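I have been home since two in the morning, I have slept badly, my calves are ruined, and I am still grinning. Pluvura was SO good this year!

For anyone new around here, Pluvura is the July rain party. You come dressed for a downpour, you dance until your boots squeak, and at midnight the lights go blue and the band plays the storm set. It has been going for years in the back hall at Severo, and I have managed to miss it every single time through weddings, colds, and one very stupid mix-up about which month it was. This time I bought my ticket early and told everybody I know that I was busy.

I went with Rowena Rivera, who takes a dress code seriously. She had a clear plastic poncho over a silver sequin dress, yellow boots, and an umbrella with the fabric stripped off so it was only the ribs, with ribbons tied on for rain. I wore my dad's fishing hat and a green slicker that I bought used and then regretted within ten minutes because it does not breathe at all. Lesson for next year: wear the slicker for the photo and the first song, then hang it up. The coat check is $2 and it's the best money you'll spend all night.

Doors were at nine and we got there a little after. The line already went around the corner past the laundromat, and people were dancing in it (somebody had brought a speaker in a bucket). I met a couple dressed as a puddle and a duck. I met a guy in a full wetsuit, and I thought about him with real concern later on when the hall heated up.
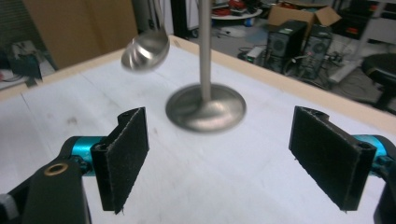 The food table was the surprise of the night for me, and a lot of that was down to Rommel Lumbao, who made the arroz caldo. It was gingery and thick and exactly what you want at eleven at night when you've been jumping up and down in rubber boots. There was a long wait for it, partly because the ladle kept sliding down into the pot and having to be fished out with tongs. I've decided I'm bringing a little metal stand next year so the thing has somewhere to live between bowls, like the one next to that silver spoon. I will be a hero. Rommel, if you're reading this, I would also like the recipe, and I'm prepared to beg.

Get your bowl before the storm set, by the way. We went back for seconds right after it and so did the entire room.

The first band was Tagle, and I had never heard them before. They are an accordion, a bass, drums, and a singer who talks between songs like she's calling a bingo game. They started kind of polite, and I thought, okay, this is pleasant, I'll stand at the side with my drink. By the third song I had put the drink down somewhere and never saw it again. They did a slow one with the accordion way down low that had people swaying with their umbrellas up — closed umbrellas only on the main floor, it's a rule, but the rule got a bit loose there.

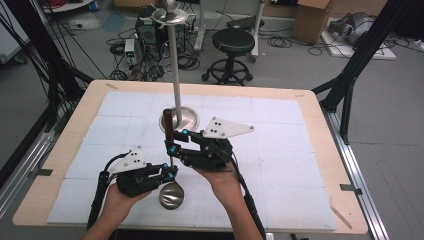 Then came the umbrella parade. I'd been hearing about this for years and pictured something sort of organized. It's a conga line, basically, except that it goes out the side door, around the parking lot and back in through the front, and the drummer goes with it. Rowena got pulled in near the front. I was somewhere near the back, behind the duck. The neighbors across the street came out on their steps to watch and a kid in pajamas was conducting us with a toothbrush. I laughed so hard I had to stop and hold on to a parking meter.

They give a prize for best umbrella and Rowena did not win it, which I am still mad about. The winner had a cloud made of pillow stuffing with lights inside, and okay, fine, it was beautiful. When it flickered during the storm set I got a little choked up. But the ribbons! She was robbed. 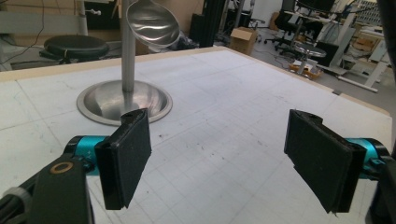

Midnight. I don't want to say too much, since half the fun is not knowing when it starts. The hall goes quiet, and everyone starts snapping their fingers, softly, and then patting their legs, and then stomping, and when you have a whole hall full of boots doing that on a wooden floor you can feel it in your teeth. Then the blue lights come up and the band comes crashing in. I screamed. I wasn't the only one. The storm set ran 46 minutes (it's on the poster, they're proud of it) and I don't think I stood still for any of it.

After that it was a DJ called Buvden, who played mostly stuff from when I was in high school, and that suited me just fine. The crowd thins out a little at that point, and you finally have room for elbows. If you're shy about dancing, this is your part of the night. Come late, skip the line, take the left side near the fans.

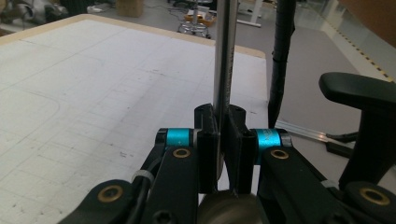

A few practical things, because I got messages asking. Tickets were $33 in advance and more at the door, and the food is included in that. The number 60 bus stops right outside, but the last one leaves before the storm set is over, so plan a ride home or a walk. Earplugs are free at the bar if you ask. Wear two pairs of socks. Glitter is banned, and they mean it, and Rowena had to have a conversation about sequins at the door before they let her through.

I've already put next July on the calendar in pen. I'm thinking of going as a gutter. If anybody has a length of downspout they don't want, please leave a comment, I can pick it up in the evenings after six.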